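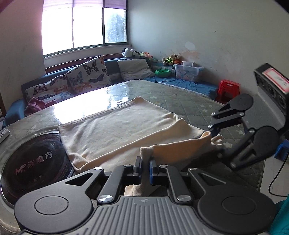
Home & Habits

The closet in the hallway

When I moved to Tatatstead I brought two towels with me. One was for the body and one was for the hair, and I thought this was enough for a person who lives alone. In Ouali, where I grew up, the towels belonged to the house. They were in a tall cabinet that smelled of soap, my mother was the only one who put things in, and all of us were allowed to take things out. I never asked how many there were or how old they were. I believe some of them were older than me.

My apartment has a closet in the hallway with five shelves. The landlord called it the linen closet when he showed me the place, and I had to look the word up later because I only knew linen as the fabric for summer pants. For the first year I kept there my suitcase, a vacuum cleaner and the box from my computer screen. I did not own any linen, in his sense of the word.

I write this post because last September I finally put the closet in order, and it took me much longer than I expected, and I learned some things that perhaps everyone else already knows.

It began with guests. My sister and her family wrote that they were coming for six nights. Four people. I opened the closet and counted what I had, and the vacuum cleaner looked back at me. So I took the 931 bus to Prullunville, where there is a big store that sells things for hotels and also lets normal people in. The ride is long and goes through every parking lot in the county, I think. But I like it. In the morning the bus is almost empty and the driver keeps the radio on low.

I had never bought towels with attention before. There is a number for the weight, and the number is printed on the shelf but it is not explained. I stood there and pressed my hand into each pile. The heavy ones feel wonderful in the store. At home they are a problem, because my bathroom has one small window and a heavy towel needs a whole day to dry there, and in winter it needs more than a day and starts to smell a little like a basement. I did not know this when I was in the store. I bought four heavy ones. The next time I bought the middle weight, and now if you come to my home you will get the middle weight.

I also learned that new towels do not dry you. They push the water from one place to another. I was ashamed in front of my sister, who came out of the shower on the first evening and asked me in our language if the towel was made of plastic. It was cotton, I had read the label. You have to wash them two or three times first, without softener. My mother could have told me, and she did tell me, on the phone, the same evening, with great pleasure.

About softener I have changed my mind completely. I used it for years because I liked the smell, it was for me the smell of clean. But it stays on the threads and the towel becomes smooth and lazy. I stopped with it in the fall. The first weeks the towels felt rough, and then I got used to it, and now when I stay in a hotel I find their towels too soft, if this is possible. My mother hung everything outside in the wind, so our towels were stiff like bread, and you had to break them a little with your hands before using them. I complained about it for my whole childhood. Now I have no place to hang anything outside and I miss it.

The drying is the real difficulty of apartment life, in my opinion. There is a dryer in the basement of our building which takes coins, and it has two temperatures, both of them hot. I use it for sheets. For towels I have a folding rack, a Stekach, which I bought used from a neighbor on the third floor. It is a very plain rack. One of the bars is bent and so one towel always slides slowly to the middle during the night. I have tried to bend the bar back and made it worse. In the end I put only socks on that bar.

Then the folding. I did not think that folding was a subject. At home we folded in half, in half again, and then we put it down. But my shelves are deep and not very wide, and towels folded this way hang over the front like tongues. So I watched how other people do it, and there are many opinions, and people are quite strict about them. Some fold in thirds the long way and then in half. Some roll. I tried rolling for a month. It looks nice on the first day, like in a spa, and after you pull one out the others come to see what happened.

What works for my shelves is thirds the long way, then in half, then in half again, with the round side to the front. You take one from the front and nothing else moves. I can do it standing up now, holding the towel by two corners and shaking it once. It took me 20 minutes to fold the whole closet the first time and I had to do half of it again, because I had mixed the directions and one pile was leaning.

My sister folds in the air, very fast, without a table, while she talks. I asked her to do it slowly for me and she could not. When she did it slowly she forgot what came next. She had to look away and start talking about her neighbors again, and then her hands remembered. I have the same with my bank code.

After the guests left I had to decide what goes on which shelf, and this was the part I enjoyed the most. I am not a tidy person by nature, I want to say this clearly, and my desk would confirm it. But there is something good about a closet that has a door. You can work on it in peace and then close it.

The top shelf has the winter blanket and the pillow for guests. It is too high for daily things, I need a chair. The second one is sheets. I keep each set inside one of its own pillowcases, this is a trick from my aunt and I think it is the best trick I know. Before this I had always one fitted sheet too many and never knew which was the big one. The third shelf, which is at the height of my eyes, has the bath towels. The fourth has the hand towels and kitchen towels, in two piles. And on the floor shelf is still the vacuum cleaner, because it has to live somewhere.

I threw away less than I expected. The box from the computer screen went, finally. The two towels from Ouali I kept. They are thin now, and one has a hole near the edge in the shape of a bean. For a while I used the thin one for the floor when the window leaked, and then I felt bad about it and washed it and put it back on the third shelf, at the bottom of the pile. It is still the one that dries me best.

I should say something about the color, because I was asked about it by a colleague who is also furnishing a home. I bought cream. White is beautiful but in my building the water sometimes comes brown for a minute in the morning, when they have worked on the pipes, and I do not trust it. Dark colors lose their color in stripes. Cream looks a little old from the beginning, so you do not notice when it becomes old. The only bad thing is that the store in Prullunville changes its cream. I went back on the 931 in spring to buy two more, and they are more yellow than the first ones. In the closet you see it only if the light in the hallway is on.

How many do you need? I have read many answers to this, and I think most of them are written for bigger families or for people with a pool. I have now eight bath towels, and for one person with guests twice a year it is enough. My mother says it is not enough. On the phone she asked me what I would do if the washing machine breaks and there is also a visitor and also someone is sick. I said that then I would buy one more. She was quiet for a moment and the next month a package came, with a stamp of 20 on it and a lot of tape, and inside were three towels from the tall cabinet, folded in half and in half again.

They do not fit my shelves when they are folded like this. I left them this way for some weeks because she had done it. Then I needed one, and after the wash I folded it in thirds, like the others. The other two are still as they came, and they hang over the edge a little — I have to push them in with my hand before the door will close.

Next I want to do the kitchen drawers. The one under the stove does not open all the way and I have been afraid to look behind it. If somebody knows a good way to store lids, please write me in the comments. I have nine lids and, as far as I can find, five pots.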